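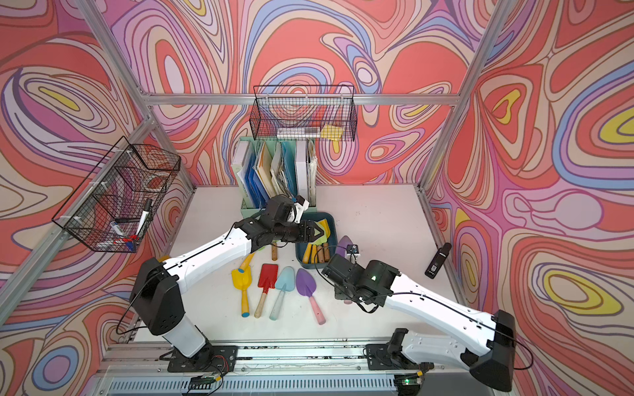
One visitor to last month's preview asked whether two arms that need a table to themselves can be called help, and the firm that invited her has decided to leave the question in its own announcement.

BIRKUTMONT – Gandix will open its tabletop sorting workshop to the public in April, from 10 a.m. to 4 p.m., with a two-arm station running on garden tools and office supplies. Admission is free. Places are limited to 28 people at a time.

The company makes no claim that the station is ready to sell. It is slow. A grown-up clearing the same table would be done and out the door while the arms were still lining up on the first trowel. Visitors who have seen polished robot videos online should expect something plainer, with long pauses.

The work on show is small in scale: children's trowels laid out on a white tabletop, a teal tray with more handles in it, a file organizer at the back, and wire-mesh baskets hung on the enclosure. The walls are covered in loud swirling patterns. Gandix says it wants to know how the arms do against a busy background, and it does not yet have an answer it would put in print.

What it does have is one set of numbers from January. Across 816 attempts to pick up a single tool and set it down in the tray, staff stepped in 40 times. That may sound good. The tools were ones the system had handled before, and the staff chose the starting layout. Gandix has asked Moldovan, a testing shop in the same building, to repeat the trial with tools of its own choosing. Those results will be posted at the door whatever they show.

Each demonstration lasts 22 minutes. There will be no music and no host reading from a script. If an arm stops, the session stops with it until an operator restarts the run, and the clock keeps going.

Visitors may bring one small hand tool for the arms to try. Nothing sharp, please, and nothing you would mind having dropped.

Nemard, which supplies the workshop space, will keep the side entrance open for strollers and wheelchairs. Parking is on the street – there is not much of it.

Free tickets are available at the Nemard front desk. Reporters who want time with the station before the doors open should ask for the 9 a.m. session and bring their own questions, as there will be no press kit.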